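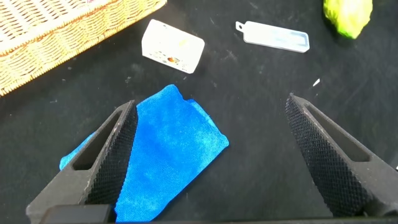
**디스크 두께 값은 마찰면의 어느 지점을 잰 것인가?**

마찰면 바깥 가장자리에서 안쪽으로 10 mm 들어간 원주 위의 여덟 지점을 45도 간격으로 잰 값이다. `thk_min`에는 그중 최솟값이, `thk_var`에는 최댓값과 최솟값의 차가 들어간다.

# Dralance 브레이크 디스크 마모 데이터

승용차 및 소형 화물차의 앞뒤 브레이크 디스크를 정비 입고 시 측정한 표 형식 데이터다. 측정은 Shezi 정비소의 작업대 두 곳에서 이루어졌고, 정리와 배포는 Nilmini Thambiah가 맡는다.

## 개요

| 항목 | 내용 |
|---|---|
| 원시 레코드 | 503 |
| 배포 레코드 | 456 |
| 차량 수 | 128 |
| 열 수 | 20 |
| 파일 형식 | CSV(UTF-8, BOM 없음) |
| 구분자 | 쉼표 |
| 결측 표기 | 빈 칸 |
| 길이 단위 | mm |

한 레코드는 한 번의 입고에서 측정한 디스크 한 장에 대응한다. 같은 차량이 다시 입고되면 `visit_no`가 1씩 증가한다. 네 바퀴를 모두 측정하지 않은 입고가 많으므로 차량당 레코드 수는 일정하지 않다. 드럼 브레이크가 달린 축은 수록하지 않았다.

## 파일 구성

```
dralance/
 data/records.csv
 data/rejected.csv
 schema/columns.json
 tools/raten_check.py
 CHANGES.md
 README.md
```

`rejected.csv`에는 제외된 47개 레코드가 사유 코드와 함께 들어 있다. 열 구조는 `records.csv`와 같고 마지막에 `reject_code`가 추가된다.

## 주요 열

전체 열 정의는 `schema/columns.json`을 참조한다. 자주 쓰는 열만 적는다.

- `veh_id`: 차량 식별 번호. 차대번호와 무관한 임의 값
- `visit_no`: 입고 순번
- `pos`: 장착 위치. `FL`, `FR`, `RL`, `RR`
- `disc_type`: `V`는 통풍식, `S`는 솔리드
- `thk_nom`: 신품 공칭 두께
- `thk_limit`: 디스크에 각인된 최소 허용 두께
- `thk_min`: 여덟 지점 측정값의 최솟값
- `thk_var`: 두께 편차(DTV)
- `runout`: 장착 상태의 측면 런아웃
- `hub_clean`: 런아웃 측정 전 허브 접촉면 청소 여부. `0` 또는 `1`
- `odo_km`: 입고 시 주행거리
- `pad_in`, `pad_out`: 안쪽 및 바깥쪽 패드의 마찰재 두께. 백플레이트 제외

`thk_limit`의 각인을 읽을 수 없는 디스크는 빈 칸으로 두었다. 제조사 자료에서 옮겨 채운 값은 없다.

## 측정 절차

1. 휠을 탈거하고 디스크 표면의 분진을 브레이크 클리너로 제거한다.
2. 디스크를 허브에 밀착시키고 휠 너트를 와셔와 함께 대각선 순서로 조인다.
3. 다이얼 게이지를 너클에 고정하고 디스크를 한 바퀴 돌려 런아웃을 읽는다.
4. Dirard 디지털 마이크로미터로 여덟 지점의 두께를 잰다.
5. 캘리퍼를 분리하고 패드 양 끝과 중앙을 잰 뒤 작은 값을 기록한다.

주의: 가장자리에 녹턱이 있는 디스크에서는 마이크로미터의 앤빌이 턱에 걸리지 않았는지 확인해야 한다. 턱에 걸린 측정값은 실제보다 두껍게 나온다. 버니어 캘리퍼스로 잰 값은 같은 이유로 받지 않는다.
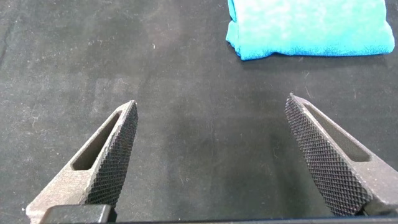
*그림 1. 검은색 작업면과 접힌 청록색 수건.*

마이크로미터의 영점은 매일 오전 첫 측정 전에 기준봉으로 확인한다. 편차가 0.005 mm를 넘으면 조정 후 다시 확인하고, 조정 내역은 작업 기록지에 남긴다. 작업 기록지는 배포본에 포함되지 않는다.

## 제외 기준

| 코드 | 사유 | 건수 |
|---|---|---|
| R1 | 측정 지점이 여덟 개 미만 | 19 |
| R2 | 장착 위치 누락 | 8 |
| R3 | `thk_min`이 `thk_nom`보다 큼 | 14 |
| R4 | 동일 입고, 동일 위치의 중복 | 6 |

R3에는 공칭 두께를 잘못 고른 경우와 녹턱에 걸린 경우가 섞여 있다. 둘을 구분할 근거가 남아 있지 않아 모두 제외했다.

## 사용 방법

```python
import pandas as pd

df = pd.read_csv("data/records.csv", dtype={"veh_id": str})
df["margin"] = df["thk_min"] - df["thk_limit"]
```

`veh_id`는 0으로 시작하는 값이 있으므로 문자열로 읽는다. 수정본을 제출할 때는 먼저 Raten 검사기를 실행한다.

```
python tools/raten_check.py data/records.csv
```

검사기는 열 이름, 값의 범위, 중복 키를 확인한다. 오류가 있으면 행 번호를 출력하고 종료 코드 1을 반환한다. 경고만 있는 경우의 종료 코드는 0이다.

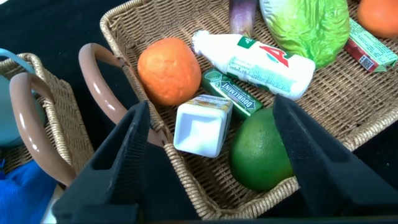 *그림 2. 바구니 안의 오렌지, 흰색 플라스틱 병, DOUBLEMINT 껌.*

## 알려진 한계

- 정비소 한 곳의 자료다. 해안 지역이나 제설제 사용량이 많은 지역의 부식 양상은 반영되지 않았다.
- 입고 차량은 대부분 정기 점검 대상이다. 제동 시 떨림을 호소한 차량만 따로 표시하는 열은 없다.
- `runout`은 허브 런아웃을 포함한 값이다. 디스크 단품의 런아웃으로 해석해서는 안 된다.
- `hub_clean`이 `0`인 레코드의 런아웃은 다른 레코드와 직접 비교하지 않는다.
- 연마 이력은 운전자의 진술에 따른 것으로, `machined` 열의 빈 칸은 미연마가 아니라 미확인을 뜻한다.
- 뒤 디스크 가운데 주차 브레이크 드럼이 일체인 형식은 드럼 내경을 기록하지 않았다.

개별 차량의 디스크 교환 여부를 이 데이터로 판정하지 않는다. 교환 한계는 해당 디스크의 각인과 차량 정비 지침서를 따른다.

## 변경 및 문의

3월 배포본에서 `pad_wear`를 `pad_in`과 `pad_out`으로 분리했다. 이전 열은 두 값 중 작은 쪽만 담고 있었으며 더 이상 제공하지 않는다. 이전 배포본을 쓰는 스크립트는 두 열의 최솟값을 취하면 같은 결과를 얻는다.

오류 신고에는 `veh_id`, `visit_no`, `pos`를 함께 적는다. 담당: Nilmini Thambiah.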